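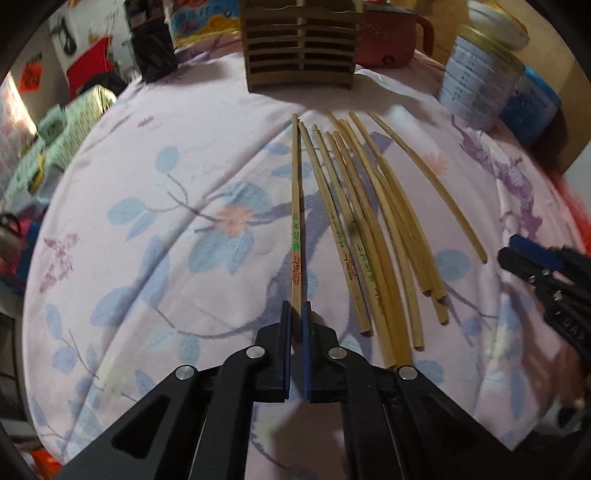
About Brodum

Hi, I'm Fidelina Giraldo, and I started Brodum because I got tired of arguing about what "done properly" means.

I used to run data collection for a warehouse automation outfit. Every week somebody would hand me a folder of recordings and say it was good, and every week I'd open it and find that "good" meant something different from last week. One person thought a grasp counted if the object left the table for a second. Another one wanted it held still. A third was trimming out all the fumbles, which made for lovely viewing and was no use at all to the people trying to teach a robot how to cope with a fumble. So I wrote a two-page house standard, and then it was 18 pages, and then other companies started asking if they could have a copy. That's the business, really!

What we do now is write, teach and check the rules for handheld gripper work. Our clients send people into ordinary homes and workplaces with a gripper in each hand, and those people pick things up, put them down, sort them and pass them along. We help them do it the same way on Monday as on Thursday, in a kitchen in Ballarat or a bedroom in Footscray, without wrecking the place or wearing themselves out.

The working standard

Our main document is called the Palomino standard (named after the colour of the folder it lived in, I'm sorry it's not a better story). You can ask us for the whole thing, but these are the parts people phone me about most.

Homes stay homes. We don't clear a bench down to bare laminate or drape everything in grey cloth. If the family has a flowery bedspread, you work on the flowery bedspread. Ask before you shift anything that belongs to them, and put it back where it was.

Thin things get their own page. Chopsticks, skewers, pencils, knitting needles: they roll, they cross over each other and they slip sideways out of the pads if you come in crooked. Our rule is one stick per grasp. Close on it slowly, pause, then lift. If two come up together, put both down and carry on with the recording running.

Keep your misses. I will go on about this until I retire. A dropped chopstick is part of the task and it stays in the recording, marked as a miss. Do not stop, rewind and pretend. Anyone who trains with us hears this about a dozen times before morning tea.

Fingers stay out. If you're holding a gripper in each hand, the work gets done with the grippers. Reaching in with a bare finger to nudge something straight is the most common fault we find in an audit, and everybody swears blind they never do it (I've caught myself doing it twice this year).

Check the pads at every break. We look for lifting corners, grit and anything shiny that used to be grippy. Check the screws while you're there. It takes a minute and you write it on the sheet, including when there's nothing wrong.

Rest your hands. Twenty-five minutes on, then a proper break, and swap tasks after the second round. We had this as a suggestion in the first edition and people ignored it, so it's a requirement now. If a client's schedule can't fit the breaks then the schedule changes.

Privacy before pretty. Mail, medication, school photos and screens get put away or turned over before anyone starts, and the householder does a walk-through with you. They can call it off at any point and still get paid for the day.

Who's here

There are four of us. I look after the standard itself and do most of the site visits. Hiu-tung Yang runs training and is much more patient than I am. She came from occupational therapy, and the whole section on wrists and shoulders is hers, along with the stretches on the back cover. If you've done our one-day course you've met her, and you've probably sorted a bundle of chopsticks by size while she stood behind you saying "slower". The other two split the audits and the phones between them and have asked me to leave their names off the website, fair enough.

We work out of two rooms above a bike shop in Brunswick. The stairs are steep, so if that's a problem let us know and we'll come to you or book the library.

How an audit goes

You send us 145 recordings from a single month, picked by our list and not by yours. We watch them all the way through, and mark them against the standard. Then we come out and watch a session in person, mostly sitting in a corner with a cuppa. You get a written report within three weeks, and I'll ring you first so nothing in it comes as a shock.

Takik was our first proper audit client and they still send us the bluntest feedback of anyone. Pudura came on board in January with a much bigger team, and between them they've now put more than 1,000 sessions through the checklist. A good chunk of the current edition came from their crews scribbling in the margins, and I'd love more of that.

We don't sell grippers, we don't take commissions from anyone who does, and we don't audit a team in the same year we've trained them.

Getting in touch

The current edition of the standard is dated May 17, 2024. If yours is older, the section on breaks has changed, so please bin it and ask us for a new one. Courses run most months at our place and we keep the groups small. Email is best, but I do like a phone call, and if it rings out I'm on a site visit and I'll get back to you that arvo.

Fidelina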